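Notes from the Slow Lane: a week in Fostance

2025-01-27

Hello again everyone, and sorry for the gap since the last newsletter. I promised a proper write-up of the Fostance trip and then came home to a broken boiler, so it has had to wait. Anyway, the boiler is mended, the washing is done, and I've got a pot of tea on the go, so let's get on with it.

We went by train the whole way, which I know some of you think is mad in January. Two changes, the second one very tight (we ran, with bags, and I am not built for running with bags) and then the little branch line up the valley, which only has two carriages and stops at every farm gate. I loved it. My other half slept through most of it and woke up in time to say "is that it?" at a very nice waterfall.

The station at Fostance is a bit out of town. There is a bus, the number 38, and it does meet the train, but you have to walk round the back of the station building to find the stop and there isn't a sign. We stood out at the front like lemons for ages until a woman with a pushchair pointed us the right way. The driver took cards, no fuss, and it dropped us at the bottom of the hill by the chemist. Then it was all uphill with the cases. Fostance is nearly all uphill, even when you're sure you came down to get there.
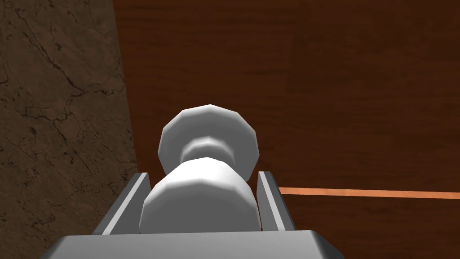

We'd taken a flat above Rankin, the baker's, for six nights. You get in by a side door with a key safe, and the code they send you is the old code, so ring them before you set off and get the new one. I've told them this. The flat itself was lovely and warm, mainly thanks to the ovens underneath, and we hardly had the heating on. The other side of that is that the ovens start up very early and so do the people working them. By the third morning I'd stopped noticing. If you're a light sleeper ask for the back bedroom, or bring earplugs, or go to bed at nine like we did most nights!

Kitchen was small but had everything, including a decent sharp knife, and those of you who rent places will know how rare that is. No washing machine, but there's a launderette by the bridge. Shower good. Bed a bit soft. There's one of those sofas you can't get out of once you're in it.

Breakfast more or less took care of itself because we just went downstairs. They do a flat, salty sort of bun with onion in it, and I had one every single day and would have another now. If you go down later than mid-morning they're gone.

Now, the museum. The Hallow is the thing everyone tells you to see, and it is worth seeing, but do it on a wet day and leave the dry ones for walking. It's in the old corn merchant's house and it goes on much longer than you expect, with lots of half landings and little rooms off them. I liked the room of shop signs best. The café is in the cellar and does soup and not a lot else. We bought the ticket that lets you back in for the rest of the week and used it twice, once for the museum and once, I'll admit, for the toilets. 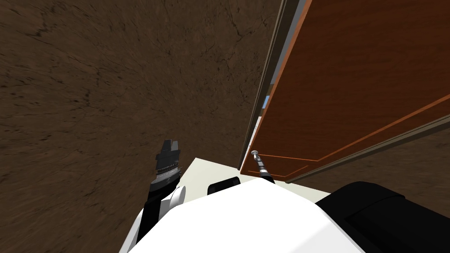
Skip the guided tour, one reader wrote back when I mentioned the Hallow in the last newsletter, because it misses out the whole top floor and you end up going round again on your own. I wish I'd listened. We did the tour anyway and it did exactly that. The guide was very sweet and knew her stuff, but it was a solid hour on the ground floor and my knees were complaining by the end. So, two votes now for doing it by yourself. Start at the top and work down is my advice.

The big day out was the walk up to the chapel on the ridge. There are two ways to do it. The steep way goes straight up from behind the school and the long way loops round past the reservoir. We went up the long way and down the steep way, and I'd do it the other way about next time, as coming down was hard on the toes and there was ice in the shady bits. The signpost at the top gives the height as 2358 feet. My walking book says 2784, so one of them is telling fibs, and from the state of my legs I'm with the book.

We had the top to ourselves apart from some sheep. You can see right down the valley to where the branch line comes in, and we watched the little train crawl along the bottom while we ate our buns. It was bitterly cold and we didn't hang about. Take more layers than you think. I had on two jumpers and a coat and was glad of every bit of it, and I'd have given good money for a second pair of gloves.

One warning for anyone planning it: the path by the reservoir was closed for a stretch and the diversion takes you along the road. There's hardly any traffic but there's no pavement either, so wear something bright.

Food in the evenings. We ate in a fair bit, being tired and having a bakery under our feet, but we had two dinners at Beletti, on the corner of the square. It's a family sort of place, paper on the tables, a short menu that changes when they run out of things. First night I had a rabbit stew and himself had the dumplings. Second time we both had the dumplings. They don't take bookings for fewer than four people so you just turn up, and if it's full they send you to the bar next door and come and fetch you. Portions are enormous. Do not order the bread as well.
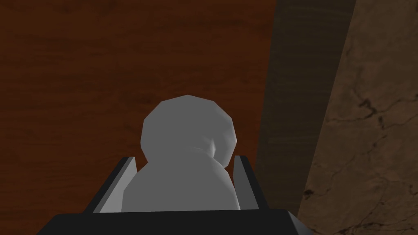

I should say a word about money too, as a few of you asked. Fostance is not dear in winter. The flat was a good third cheaper than the same week in April would have been (I looked, in case we fancied going back for the blossom) and the museum was 20 for the pair of us with the come-back ticket. Plenty of the smaller places still want cash, though, and the only machine I found was inside the supermarket, which shuts for lunch. A long lunch, at that. Get some out when you arrive and save yourself the sulking on the steps that I did.

Quite a lot was shut altogether, which is fair enough at this time of year. The cable car doesn't run until spring. The ice cream place had a note on the door wishing everyone a good rest. I didn't mind a bit, but if you want lots going on, or you've got children with you who'll need entertaining after dark, I'd wait for the warmer months.

The market was on while we were there, down both sides of the main street. Cheese, socks, a man sharpening scissors out of the back of a van. I bought a wheel of cheese that I then had to carry home through two train changes, and our carriage got to know it quite well. We had the last of it on toast yesterday.

Coming back was easier than going. We got the early bus, had plenty of time at the station and I'd packed proper sandwiches. The middle train was late and so the connection we'd been worried about was late as well, and it all came out even.

Would I go again? Yes, and I'd stay over the baker's again too. I'd pack lighter, I'd take the steep path up, and I'd have a whole day with nothing planned in it, because the afternoon we spent wandering along the river with no idea where we were going was the one we both keep talking about.

A few of you have been asking about the spring coach trip. I haven't got the dates yet. The minute I have them they'll go in here, so please don't ring me at teatime! And if anyone has done the valley on from Fostance, over towards the lakes, do write and tell me what the buses are like up there, as the timetable I picked up only has half the stops on it and the print is tiny.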